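Arari corrugated storage box, white: product review
Household Packaging Review, Drarnia, July issue

The Arari box is sold flat in packs of 30 and is intended for shelf and counter use in homes and small offices. It was assessed at our Drarnia premises over 2 months. The cardboard is corrugated, with a white interior and orange-red edging along the rim.

Assembly requires no tape. The base held firm under mixed snack packets and small foil items, and the pale lining makes dark wrappers easy to find.
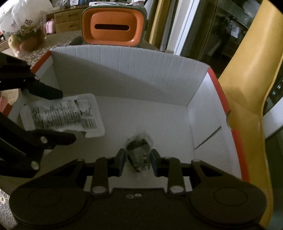 The interior does mark. Light scratches cannot be wiped away, and purchasers who value appearance should note this. The upright flaps keep taller packets in place but hinder access from the side. The comparable Fletus box has no flaps and costs less, although its walls are thinner.
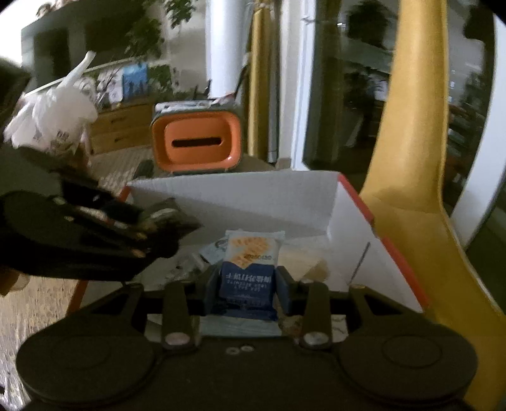
The Arari box with cracker and snack packets.

The box is recommended for dry goods in sealed packaging. It is not suitable for loose fruit. Rating: 4 out of 5.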